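2023-04-18
By Noemi Delacroix

The brochure for the Trakel Greenway promises "a continuous walking experience for the whole community." I have walked it four times now, in decent shoes and with an open mind, and I am still waiting for the experience.

Let me be fair to the people who built it. Before the paving there was a dirt track across the park, and after a hard rain you went around it or ruined your socks. Parents with strollers hated it. My neighbor Delphine Schumacher, who is 71 and walks with two sticks, gave up on it years ago. She likes the new path. She told me so twice, and the second time she said it slowly, as if I might be writing it down wrong.

So people who need a firm surface have one, and I won't argue with that. What I doubt is everything that has been piled on top of it. The town has been told that a strip of asphalt will make us fitter, bring shoppers to Main Street and raise the price of our houses. One flyer, printed by a design outfit called Sekiguchi, claimed 300 new walkers a day by August. I asked how they got that number and was sent another copy of the flyer. 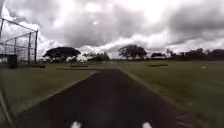
A path ought to go somewhere. I know that sounds like something a grump would say, but stand on the pavement and look along it. You get a broad dark strip running straight ahead through mown grass, with the tall chain-link of the backstop off to the left, and out in the middle distance the asphalt seems to give up where the lawn does. I don't need a fountain at that point. A hint of a destination would do. Under a heavy gray sky it has all the romance of a driveway.

The grass has its own opinion about the project. It spills over the asphalt on both sides, and anyone who has ever kept a front walk knows what that means: somebody has to come along with an edger, and then come along again. I asked the parks office who that would be. The answer was that maintenance had been "folded into existing duties." Our parks crew is eight people. They also do the ball fields, the cemetery and the leaves.

Then there is the matter of benches. The plan I saw at the library last summer showed a few of them, with little drawn people sitting and chatting. When I asked what had become of them I was told they belonged to a second phase. I have lived here for 30 years and could give you a walking tour of our second phases. The pool house is one. The other half of the library parking lot is one.

Delphine thinks I'm being sour. Her view is that a path is a path, and that I would complain about a sidewalk if it came with a ribbon. She may have a point about the ribbon. There was one, and a speech that lasted 29 minutes, most of it about vision. I would have traded the whole thing for a place to sit down.

I'll keep walking it. It's close to the house, it's level, and the dog doesn't read brochures. But when the next flyer comes through the door I plan to check it for two things, a bench and the name of whoever is bringing the edger.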